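Print this article | E-mail this article

4. What the red cloth can and cannot tell us

4.1 The claim

The idea that people eat less when the table or the plate is red has had a long and comfortable life. It turns up in weight-loss leaflets, in advice to canteen managers and in the sort of newspaper column that runs in August, when there is little else to print. The explanation on offer is usually that red means stop. A second explanation, which is sometimes given by the same people, is that red makes food look richer, so that the eater is satisfied sooner. A third holds that red is exciting and raises the appetite, and this one is used to explain why so many cheap restaurants are painted red. We find it hard to see what result could count against all three.

Our own interest began with the Brorholm canteen trial, described in section 2, where red cloths were put on the tables at 30 lunches and the usual white ones left on at a further 30. The canteen staff weighed what came back on the plates. On the red days more food came back, and the difference was large enough for the canteen to order more red cloths before the weighing had been checked. We were asked to look at the records afterwards, and what follows is our reading of them.

4.2 The order of the days

The first difficulty is the menu. Brorholm runs a rota, and the red days were not spread evenly across it. Fish fell mostly on red days. Anyone who has worked in a canteen knows what fish does to the waste bin, and the staff said as much when we asked. When the fish lunches are taken out on both sides, the gap between red and white shrinks to something that a single bad batch of potatoes could produce. There was such a batch. It is noted in the kitchen book with a word we will not print.

The second difficulty is the weighing. Plates were scraped into a tub and the tub was put on the scales, which is a fair way to do it provided that the same things go into the tub each time. Paper napkins were meant to be kept out. On several days they plainly were not, and a wet napkin weighs more than one might expect. Whether this happened more often on red days we cannot say, as the sheets do not record it. The staff knew which days were supposed to show less eating - the cloths were hardly a secret - and we would have preferred the weighing to be done in a back kitchen by someone who had not seen the tables.

4.3 What the diners said

A form was handed to 434 diners across the two sets of lunches, and 268 came back. It asked how hungry the person had been, how much they had enjoyed the meal, and what colour the tablecloth was. The last question has been treated as a mere check in earlier write-ups. We think it is the most useful thing on the form. A good many people who had sat at a white table left it blank, while those at the red tables nearly all filled it in, often with a remark. The remarks were of two kinds. Some wanted to know whose birthday it was. Others asked whether the cloth was being changed between sittings, because gravy does not show on it in the same way.

Both remarks suggest that what the diners noticed was a change. Red was new in that room and white was not. To separate the colour from the novelty, the trial would have needed a third cloth, equally unfamiliar and of some other colour, and it would have needed to run long enough for people to stop noticing. Neither was done. The Horkow group did try a green cloth some time later, in a works canteen of much the same size, and reported that less was eaten on green days too. This has been cited as support for the Brorholm result. It seems to us to be nearer the opposite.

4.4 Red is several colours

Papers in this field tend to write 'red' and leave it there. The Brorholm cloths were dark, closer to wine, and had been washed often. Those used at Akier were newer and lighter. The Vallejo cloths were patterned, with enough white in them that we are unsure why they were called red at all. If the effect depends on a signal as simple as 'stop', then the shade ought to matter, and somebody ought to have measured it under the lamps that were in use. Canteen lighting is often yellowish and it flattens reds badly. We could find no lighting notes for any of the three sites.

Nor does anyone say how much of the cloth a seated person can see. Once trays, jugs and elbows are on a table there may be very little of it left in view, and most of the colour is then in the drop at the side, which the diner meets on the way in and then sits over. A bright red cloth with its edge hanging down towards a gray floor, as in Figure 4, makes a strong patch of colour to a person standing near it. We would want to know what is left of that patch once the same person has pulled up a chair. A trial that used red mats on bare tables would answer a different question again, yet the two have been pooled in at least one summary as though they were the same thing.

Figure 4. 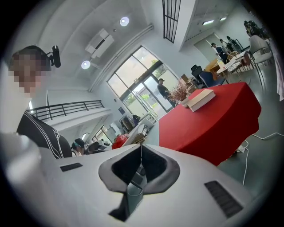
4.5 What would change our minds

We would take the claim more seriously after a trial in which the menu was matched day by day, the plates were weighed by people who did not know the cloth, and a second unfamiliar colour was used throughout. None of this is costly. Cloths can be hired, and a canteen that already keeps a rota can shuffle it. Until then we see no reason for anyone to buy red linen in the hope of a smaller waistline, and we would ask the authors of leaflets to leave the advice out. The Brorholm canteen has since gone back to white on most days. The red cloths come out in December.

Print this article | E-mail this article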